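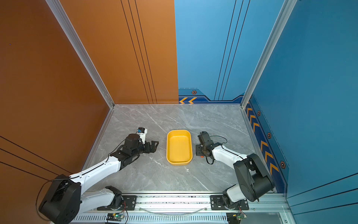
I have spent most of this week thinking about trays, so I may as well write it down.

It started with the hall shelf. Everything that comes into our house lands there: keys, post, the dog's lead, a tape measure, screws that must belong to something. In November I bought two trays to deal with it, one for each end of the shelf. One of them works and the other doesn't, and I wanted to know why before I bought any more.

The one that works is plain plastic with a raised rim. Things go in and stay in. The other is a flat slate thing I got from a shop called Ondcombe, and it has no edge to speak of. It looks smart with nothing on it. Put a set of keys and three batteries on it and by the evening the batteries are on the floor behind the radiator. 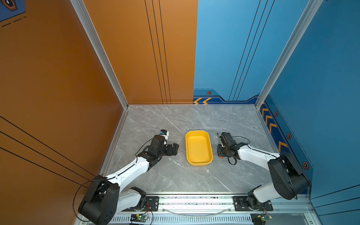 So the rim matters more than I thought. It doesn't have to be high. Mine is 19 mm on the good tray, measured with the tape that lives in it, and that is enough to stop a pen rolling out when someone shuts the front door too hard.

Heledd Voyle, who I used to share a workshop with, keeps all her sewing bits in roasting tins for the same reason. She has 140 bobbins at the last tally and hasn't lost one under the cupboard since she moved them out of the biscuit box lid. I said a roasting tin was ugly. She said it was in a drawer.

The next thing is corners. Square corners look tidy but they collect grit and fluff, and you end up going at them with a cotton bud. Rounded ones wipe out with a cloth in one go. I wouldn't have put that on a list of reasons to buy a tray, but I clean the thing most weeks, and I notice it every time. 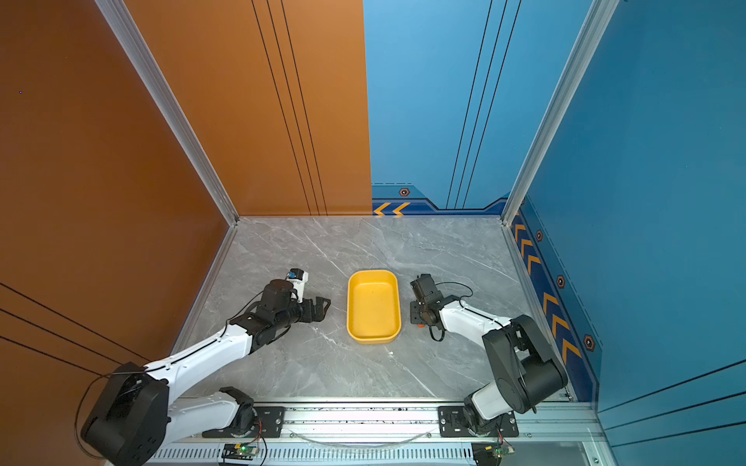
Colour is where I changed my mind. I had always gone for grey or black because they go with everything, and then I couldn't find small dark things in them. A black screw in a black tray might as well be in the garden. Yellow is much better for this. On a grey marble-patterned surface a yellow tray is easy to see, and even a few small dark specks show up inside it, so a washer certainly would. The drawback is that it always looks as if it needs a wipe. I can live with that.

Gwion Rees wrote in after the last post to ask about sizes. My rule is to go smaller than you think. A big tray fills up, and then it's just another shelf with a lip. The one by the door takes keys, post and one pair of gloves, and when the post is higher than the rim I have to sit down and open it.

The slate one is under a plant now. I'm going to order a yellow one for the shed, where the screws are, and possibly another for the kitchen windowsill if it will fit behind the tap.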